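Shop notebook, January

Dye bench, back at it after the break. Writing this up at lunch while the second pot cools, so if you're reading this, Angharad, forgive the spelling.

Where we left off

The Motthorpe order is still for that soft brick color, madder on wool, and we still can't hit it twice in a row. December's skeins came out lovely and then the repeat batch came out the color of a traffic cone. Same root, same wool, same pot! I spent most of this morning reading back through my own notes and they are a disgrace, by the way. One page just says "good, do this again" with nothing else on it. What was good? Do what again?

So the new rule, for me mostly: water, root, mordant, temperature and time go in the book before the lid goes on.

What I think is happening

Two suspects. First is the water. Lesego swapped us over to the rain barrel while the filter was out, and our tap water is hard enough to stand a spoon in. Madder loves the calcium in hard water and gives you real reds with it, and in soft water it slides off toward orange. I knew this. I have told a whole class of people this. Then I filled the pot from the barrel without a thought in my head.

Second suspect is heat. The old burner runs hot on one side and I had the thermometer clipped on the other, so who knows what the root was sitting in. Too hot and the browns come out and flatten everything.

My kitchen at home is still where I do the small test jars, in the evenings, when I can have the counter to myself. (Separate pots, separate spoons, none of it ever goes near food. Lesego, I know you're going to ask.) I've been staring at tan-brown tile in there all week, and it's annoyingly close to what Motthorpe wants. A shade redder and I could just mail them the wall.

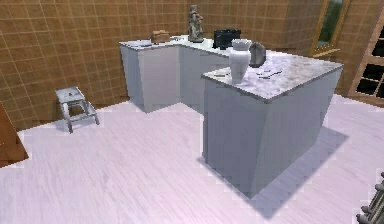
Test one, this morning

Wool: the Semaan two-ply, four skeins, scoured last night and left wet in the bucket.

Mordant: alum at 13 percent of the dry weight of the wool. I want to stay with that number until I have a reason to move it. Simmered an hour and then left to cool overnight in the bath, which I always say I'll do and then never do.

Dyestuff: 354 grams of chopped madder root, the end of the old sack. Rinsed once in cold water and threw the rinse out, since that first yellow is no use to me for this color. Soaked the rest in 1000 ml from the tap before it went in the big pot.

Temperature: held under a simmer the whole time, thermometer moved to the hot side of the burner. I stood over it like a hen.

Result so far: wet, it looks like canned tomato soup. Wet means nothing, I know, but I'm pleased with it. Two skeins came out early and two are staying in until the pot is cold. I want to see what the long soak does before I decide anything.

Test two, in the pot now

Same as above with barrel water and a good pinch of chalk stirred in. If the chalk brings it back to red then the barrel is fine to use and we can stop arguing about it. If it stays orange I'll run a third with plain barrel water and no chalk, so there's something honest to compare it to.

Angharad thinks I should change the root as well because the new sack from Numby smells stronger. I said no, one thing at a time, or we'll be right back where we were in December. She's probably right about the sack though - it really does smell like a barn full of licorice.

Drying and labels

The paper tags fell apart again in the afterbath. I've gone back to strips of spun plastic with knots in them, one knot for test one, two for test two, and so on. It looks silly and it works.

Dried samples are getting judged in daylight only from now on. I took the December ones home, and by evening light in the kitchen they all looked the same to me. I'd even had a plan to tape a row of them up on the refrigerator and look at them over breakfast, next to the photos, and I'm still tempted, but the north window here is the better place for it.

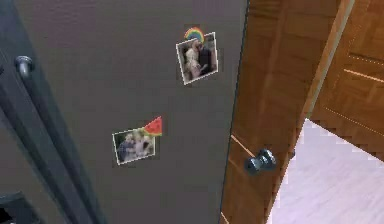

Jobs before the next pot

Descale the kettle. Find the lid for the small enamel pot, which Lesego swears is in the van.

Order more alum, and ask Skilier if the price is still the old one for the big tub.

Save the madder dregs in the blue bucket. There's a weak coral left in them and I'd like it for the 20 mini skeins Angharad wants for the spring sale.

Rewrite the Motthorpe page with the actual weights on it.

Pot two is down to blood warm, going to go lift a skein and have a look.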